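Pens on the Shared Desks: What Gets Used and What Gets Left
Project report, Design and Everyday Objects
Group: Noemi Rizzi, Yanling Gu, Dušan Doležal

3. What we did

The study room on the second floor has six shared desks, and each one has a cup of pens that anyone can take from. In February we emptied all the cups and sorted what was in them. There were 64 pens. We tested each one on plain copy paper by drawing a line, a loop and a short word. A pen passed if it wrote within the first two strokes. Nearly 30 of them failed, and most of those were cheap stick pens with the cap missing.

We put the pens that passed back in the cups and watched which ones people picked. We did this at lunch and again after 4 p.m., when the room is busier. We did not tell anyone what we were looking at until the end.

4. Barrel and grip

Metal pens were chosen first more often than we expected. Several people said they looked like they would work. The complaint came later, after a page or so of writing: a smooth metal barrel slides in the fingers. For this reason we treated the grip as a separate part in our notes and wrote down its material and whether it covered the place where the fingers go.

The type we kept coming back to has a shiny chrome barrel with a black rubber grip section and a pointed silver tip. It combines the look people went for with a softer place to hold.
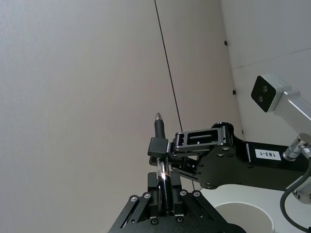
Tracey Marsden thought we were giving the grip too much credit, and said that for her the weight matters more, as a heavy pen makes her hand tired whatever it is covered with. Thảo Hồ agreed on weight but said a hard grip leaves a dent in the middle finger during exams. We had not planned to weigh the pens, so we cannot say who is closer to right. It should be added if another group repeats this.

5. Problems

Pens moved between desks. By the second week we could not tell which cup a pen had started in, and we stopped recording results by desk. Some pens also left the room and did not come back. We counted these as chosen, but a person may have just forgotten to return one.

Our test only shows whether a pen writes on the day. A few that passed were skipping a week later – we left them in and made a note.

6. What we would change

We would mark each pen with a small dot of paint before starting, and store them with the tips down. We would also ask people to write a full page before giving an opinion. The box of failed pens is on the shelf by the door, and Dušan is checking which ones can take a refill.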